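Ticket 3310
Subject: Small floor bin — liners slipping, packets lodging against the wall
Product: Danbridge open bin, teal
Site: Juteck, Ondach building, first-floor break area
Raised by: Effie Sutherland
Priority: Low
Status: Open, pending liner order

Summary

Liners supplied for the break area bins do not stay over the rim. The top edge slides down the inner wall during the day and rubbish ends up between the liner and the bin. Cleaning staff then have to empty the bin twice, once for the liner and once for whatever is underneath it. Reported in November against one bin and since then against all the bins of this model on the floor.

Environment

Open-top bin, no lid, no inner ring or clip. Mouth is a rounded rectangle with a thin rim. Walls are smooth inside. Liners are Pimentel 10 litre, white, flat seal, bought by the carton of 300. The bins stand on the floor and take dry waste only: snack wrappers, packets, the odd plastic bag. Food waste goes in the caddy by the sink and is not part of this ticket.

Steps to reproduce

1. Fit a new liner and fold the spare over the rim.
2. Drop in light packaging until the base is covered.
3. Push the contents down by hand.
4. Check the fold at the corners.

Expected: the fold holds on all sides.
Observed: the fold lets go at one corner first, then along the adjoining side. With nothing pushed down it lasts longer but still goes by the end of the day.

Log

Entry 1. Measured the liner mouth laid flat and doubled the figure: 510 mm round. The bin measures more than this at the rim, so the liner is being stretched to fit and there is very little left to fold. Wrong size for this model. The carton label gives capacity only, and capacity was all the order form asked for.

Entry 2. Tried a knot in one corner to take up tension. Worse. The knot pulls the liner off the opposite side.

Entry 3. Tried a wide rubber band below the rim, on the outside. Holds, but the band rides up whenever the bin is lifted and the cleaners do not want to refit it each time. Not suitable as a standing fix.

Entry 4. Ran one bin without a liner, dry packaging only, to see whether a liner is needed at all. Contents checked before emptying.

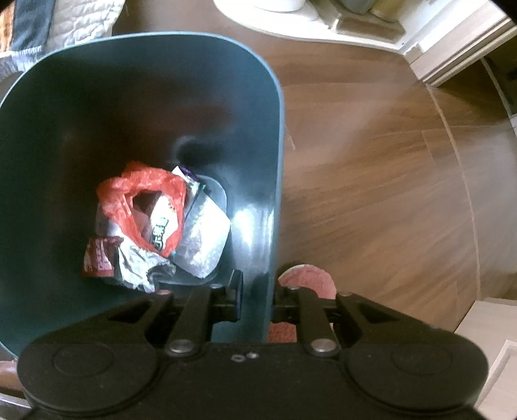
Entry 4: unlined bin from above, mixed plastic packaging at the bottom, part of the base panel showing.

Mostly wrappers and bags, including a crumpled red-orange one and a larger whitish package beside it. The pile is small and loose and does not come near the rim. Tipped out into the main sack without trouble. One packet stayed behind and had to be lifted out by hand.

Entry 5. Spoke to the cleaning lead. Unlined is acceptable for dry packaging provided the bin is wiped weekly. It is not acceptable next to the kettle, where tea bags go in regardless of the notice.

Workaround

Leave the bins by the desks unlined. Keep a liner in the bin by the kettle, with the rubber band, until the larger size arrives. Do not double up liners — the inner one slips faster than a single.

Actions

Effie Sutherland to order one carton of the next size up and check the mouth measurement before it is opened.
Facilities to add a mouth measurement field to the order form.
Remaining 10 litre liners to go to the washroom bins, which have a smaller mouth.

Last updated 29 December 2024. Ticket stays open until the new liners have been on for a full week.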